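March 5, 2020

It has been the practice of this household for several years to set aside one morning at the end of winter for the sorting of small belongings. The larger matters, such as coats, bedding and the contents of the shed, have their own days. The small belongings are left until last, and they consistently take the longest.

The present account concerns the hall cupboard and the three bags which hang inside it. These bags are used for day trips, for overnight stays and for the swimming baths at Tulton respectively. Each is supposed to be emptied on return. In practice a bag is emptied of its sandwiches and towels, and whatever remains in the side pockets is carried forward to the next journey.

The work was begun in January and then put off, owing to a leak under the sink. It was resumed this week. The method was as follows. Every pocket was turned out on to the kitchen table, one bag at a time. Nothing was returned to a bag until the whole of its contents had been looked at. Receipts went directly into the paper bin, with the exception of the one for the Vuro kettle, which is still under guarantee. Coins went into the jar.

I had been advised by my neighbour, Tetteh Laryea, to keep a written list. He travels a good deal for his work at Gyamfi and maintains that a list prevents the same article being bought twice. I am bound to say that he was right. The overnight bag alone yielded a travel sewing kit which I had replaced in the autumn, at a cost which I shall not record.

The following rules were settled upon and will apply from now on:

- Tissues are to be kept in the front pocket of every bag, and a spare pack in the cupboard.
- Hair bands and scrunchies belong in the day bag or the bathroom drawer. They are not to be left in coat pockets.
- Anything in a sealed packet must have its printing read before it is kept. If the date has passed, it goes.
- Small cloths and soft items are to be washed before being put away, whether or not they appear to need it.
- Liquids over 200 ml do not travel in hand luggage – this has been said before.

There was some discussion as to whether the table should be covered. The plastic tablecloth was kept on, as it may be wiped down in a moment and the wood beneath it marks easily. I would recommend the same to any reader undertaking similar work. A plain cloth catches crumbs and must then be shaken out of doors, which in the present weather is disagreeable.

The middle stage of the sorting is always the least tidy. Articles of quite different kinds end up together, and one is tempted to sweep the whole heap back into the bag. The day bag's heap included Tempo tissues, a dusty-rose satin scrunchie, a folded cream mesh cloth held by a black elastic band, and a crinkly white and silvery packet with a barcode.

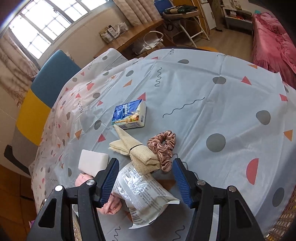
How often should a bag be turned out in this way? Twice a year is enough for a bag in ordinary use, and once a month for any bag that carries food or wet clothing.

The mesh cloth has been placed with the laundry, and the scrunchie has gone to the bathroom drawer. The tissues remain in service. As regards the elastic band, it has been put in the kitchen drawer with the others, where there is already a sufficient supply.

Two of the bags are now finished. The swimming bag is outstanding – its zip has failed and it must first go to the repair counter at Udard, where my cousin Américo Baptista had his rucksack mended to a good standard. He was charged a fair price and waited four days. I shall enquire whether the lining can be replaced at the same time, as the existing one has begun to peel and leaves small flakes on the towels.

The cupboard shelf has been wiped and relined with brown paper. The hook nearest the door is loose and requires a longer screw.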